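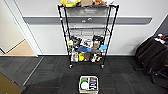 How often should a shared shelving unit be cleared and put back in order? Every 3 months is enough for most units, with a shorter check of the lower shelves in between.

The figure comes from the person who looks after storage at Ullus, a shared activity space on the ground floor of a former office building. The storage was set out again in November, after a stock check found 97 separate articles with no recorded place. We spoke on a Friday morning, before the rooms opened, and kept to practical matters: loads, shelf heights, containers and labels.

The first subject was the choice of open wire shelving over cupboards. "Cupboards hide the problem," was the reply. "With wire you can see from the doorway whether a shelf is full. It also lets the dust fall through to the floor, where the vacuum cleaner gets it." The drawback is that small articles tip or catch in the grid. At Ullus a flat panel is laid under anything with a narrow base, and very small parts are not allowed on bare wire at all.

Castors were discussed at some length. The building is carpeted, and a wheeled unit settles into the pile if it stands in one position for long. "You get a dent, and then the unit wants to roll back into the dent when you move it. We shift ours a hand's width at each clear-out." The unit is unloaded from the top before it is moved, and the heavier goods stay low. The written rule, taken over from an earlier storage plan called Riston, sets a limit of 8 kilograms for any single container above waist height. The person interviewed would prefer a lower limit for the top shelf, where only soft toys and light boxes should go.

The plan now in use is known as Moen. It divides the stock into 4 classes: daily, weekly, seasonal and unclaimed. Daily articles go between knee and chest height. Seasonal articles go up. Unclaimed articles are held until the next clear-out and then passed on. "The unclaimed class is the one that grows. Caps, bags, single gloves. If you don't give it a fixed limit it takes over the lower shelves."

Containers are the weak point of most shared storage, in this account. Rigid plastic boxes stack well but waste space when half empty, and their lids go missing. Cardboard is used for overflow only and is replaced when the corners soften. For articles carried from room to room, the preference is for a basket that can be lifted with one hand. The woven one with the dark braided rim and the curved black handle is of the right kind.

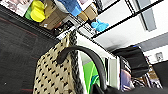
Labelling was the last of the main points. The Hason method, which the space tried first, put a printed card on every container and a matching list on the wall. It failed within weeks, as the containers were moved and the list was not. Labels are now fixed to the shelf edge and name the class of goods. A woven side like that of the beige basket, with its rows of small black openings or dots, gives adhesive labels little to hold, and a tie-on tag through the rim is preferred. "Tape on weave comes off. A tag stays on until somebody cuts it."

Asked what would be changed next, the answer was the gap between shelves. The clips allow each shelf to be raised or lowered, but the whole shelf has to be emptied first, and the job is being held over until the next clear-out.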